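Buy one kind of sock and be free

I want to make the case for owning a single kind of sock, and I want to make it loudly, since I came to it late and it has made my mornings so much better.

For years I had a drawer like everybody's. Stripes, stars, a pair with tacos on them from an office gift swap, hiking wool, those slippery little no-show things that end up under your heel by lunch. I loved plenty of them! But every load of laundry ended with me hunched over the bed at 10 p.m., holding up one navy sock and one slightly different navy sock and trying to decide if I cared.

Then my friend Harpreet Nguyen told me she had thrown out the lot and bought 17 pairs of the same plain black ones. I laughed at her. A month later I did it too, and I've become a terrible bore about it at parties.

What I love most is that pairing stops being a task. You grab two and they're a pair. If one gets a hole, you toss that one and keep the other, because it still has a whole drawer full of partners (try that with the tacos). Packing for a trip takes seconds. Even folding has become sort of pleasant, with the radio on and a clear table.
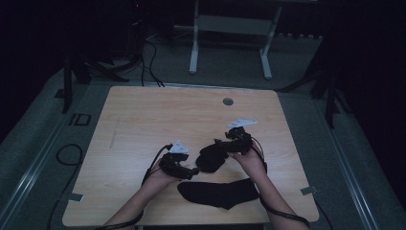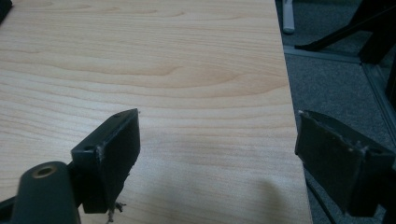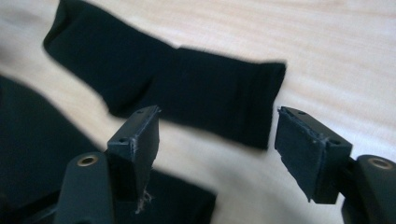
The usual complaint is that it's dull, and I get it. Valeriano Esteban, who shares my office and owns some truly glorious socks, says I've given up one of the last bits of fun left in getting dressed. Maybe so. I've moved my fun up to shirts, where other people can see it, and I wore a bright yellow one all through May.

I'd keep a couple of exceptions. Thick wool for snow, and anything a kid picked out for you, which you must wear until it falls apart. Everything else can go in the rag bag. Start with the drawer tonight, and please buy a few more pairs than you think you need, in case the maker changes the shade on you next year.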